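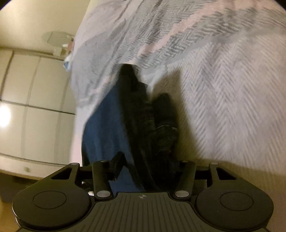
생활 정리 서비스 업체 드리스비(Drisby)는 가정용 의류 정리 절차 '이사우(Isau)'의 개정판을 10월부터 적용한다. 개정판은 세탁을 마친 의류를 침대 위에서 분류하고 접는 작업을 대상으로 한다. 작업면은 침대 상판으로 한정하며, 흰색과 회색 헤링본 무늬 담요처럼 무늬가 있는 침구도 걷어내지 않고 그대로 사용한다. 짙은 파란색 천과 구겨진 검은색 천이 서로 겹쳐 놓인 상태는 '미분류'로 기록하고, 접기 전에 품목별로 분리한다. 색상이 비슷한 어두운 의류는 같은 묶음에 두되 겹치지 않게 편다.

접기 공정은 5단계로 구성된다. 하의는 양쪽 다리를 포개어 세로로 반을 접은 뒤 허리와 밑단의 방향을 통일한다. 허리에 고무 밴드가 있는 품목은 밴드를 당기지 않은 상태에서 폭을 맞춘다. 뒷주머니는 바깥을 향하게 두고 봉제선을 기준으로 좌우 어긋남을 확인한다.

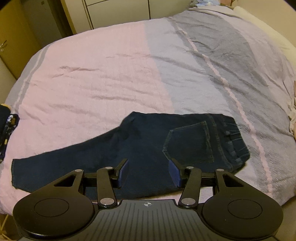 세로 접기가 끝난 하의는 밑단에서 허리 방향으로 다시 접어 수납 폭에 맞춘다. 표준 수납 폭은 20cm, 서랍 깊이는 최대 35cm이다. 니트류는 별도 기준을 따르며 걸어서 보관하지 않는다. 침구의 주름은 의류를 모두 옮긴 다음 손바닥으로 펴고, 작업 중에는 조정하지 않는다.

드리스비는 개정에 앞서 가정 방문 작업 기록 709건을 검토했다. 절차 책임자 록사나 루수(Roxana Rusu)는 "재작업은 접는 단계보다 분류 단계의 누락에서 더 많이 발생했다"며 "개정판에서는 분리 확인을 첫 단계로 옮겼다"고 밝혔다. 기존 이용 가구에는 다음 방문 시 개정 절차를 적용하며 추가 비용은 없다.

절차서 전문은 드리스비 고객 창구에서 신청할 수 있다.

문의: 드리스비 홍보 담당 탄코 아노지에(Tanko Anozie)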